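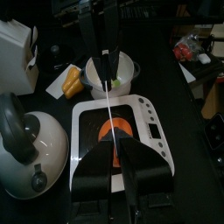
Minutes, Vol. 12, No. 2

Dankwa Street Community Kitchen, regular monthly meeting
Feb 20, 2021, by video call
Start 10:05, quorum met

Last month's minutes. Read, one fix (the fridge was serviced, not replaced). Approved as fixed.

Money
Balance carried over fine. Gas bill up again. Rent same until June. Grant from Fonora came in, 1,000 dollars, has to be spent on food or food storage, not wages. Receipts go in the shared folder, please, not by text message.
Q whether shelving counts as food storage. Chair thinks yes. Will ask them in writing before we buy anything.

Meals
177 meals went out in January. Better than December. Soup still the most asked for, the rice and beans came back uneaten at two stops. Talk about seasoning. Talk about portion size. Went on a while. Agreed: smaller rice portion, more beans, hot sauce on the side.
Low salt meals need a sticker on the lid AND on the bag. Driver mixed up two bags last month, both households called.

Suppliers
Starka raised the price on lids, minimum order now 500. Too many for our closet. Dostetti sells a smaller case but the lids don't fit the deep containers. Motion to buy one order from Starka and store half at the church. Seconded. Passed, one against.
Onions: keep buying from the market. Last sack had a lot of soft ones, someone should look before we pay.

Cooking shifts
Saturday crew is short two people. Weekday crew ok. Anyone new needs the food handler card first, no exceptions this time. The online class takes an afternoon and we pay the fee.
Masks on the whole time in the kitchen, incuding while washing up. Four people max inside. Pickup stays at the side door.
Knives going missing again. Sign-out sheet on the pantry door starting next shift.

Stove
Back left burner slow to light. Repair quote not in yet. Use the other burners til then and leave the tape where it is.

Deliveries
North route too long, last house gets lunch after two. Proposal to split it in two once we have another driver. Tabled. Mileage forms are due by the end of the month or they wait til the next one.
New insulated bags: 40 dollars each, would need three. Take it from general funds, not the grant. Passed, no objections.

Spring sale
Can't do it indoors. Outdoor plant table maybe June, depends on county rules then. Back on the agenda next time.

Other
Newsletter needs a recipe, under a page. Split pea was suggested, also the cabbage one.
Website still has the old phone number. Secretary to fix.
Spare key to the side door not found. Check your coat pockets.

To do
Letter to Fonora re shelving: chair
Lid order: purchasing
Sign-out sheet, phone number on website: secretary
Chase stove quote: kitchen lead

Adjourned 11:20. Next meeting same time, same link, third week of the month.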